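Paperwork and booking records: household tips

Keeping the documents for a holiday let in order takes little time if it is done as each item arrives. The notes below apply to cottages, apartments and caravans booked directly with the owner or through a small agency.

Set up one folder per booking

Use the booking reference as the folder name, followed by the place and the month, for example "Undmont July". Save the confirmation, the terms in force on the day of booking and every receipt. Save the terms as a file. A link will show whatever version the agency publishes later.

Name scans so that they sort in order: number first, then content. Set the scanner to greyscale and keep each file under 400 KB, as many agency upload forms refuse anything larger. Do the sorting at a table with the laptop open and the paper originals to hand.
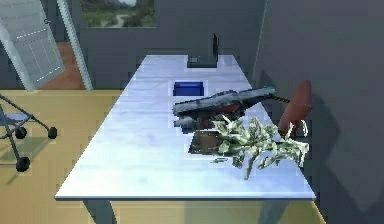

Record deposits separately

The booking deposit and the damage deposit are different sums with different rules. Give each its own line in a spreadsheet, with columns for amount, date paid, date due back and date received. On a booking of 3000 euros with a damage deposit of 77 euros, the smaller figure is the one that gets forgotten, as it falls due after everyone is home.

If several households share the cost, add a column for each. Ingeborg Hofstetter, who looks after the bookings for our walking group, also notes the payment method, as refunds normally go back to the card used.

Check the inventory on arrival

Print the inventory before travelling and go through it within 2 hours of collecting the keys. Start at the entrance and work round each room in the same direction, finishing back at the door. Mark walls, floors, door furniture and window catches as well as crockery and linen. Photograph existing marks close up, then once more from further back to show their position. 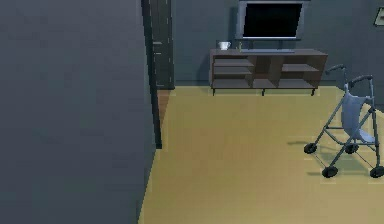
Send the marked list to the owner the same evening – by email, with the photographs attached – and ask for an acknowledgement. A telephone call is useful for urgent faults but leaves no record of what was agreed. Follow it with a short written note giving the time of the call and the name of the person spoken to.

Meter readings

Where electricity is charged by use, write down the reading on arrival and again on departure. Include the meter number. Shared buildings often have several meters in one cupboard, and reading the neighbour's is a common error.

After the stay

Keep the folder until both deposits have been settled and any insurance claim is closed. Then delete copies of passports and shred printed ones. The confirmation and final receipt can be kept in a general travel folder.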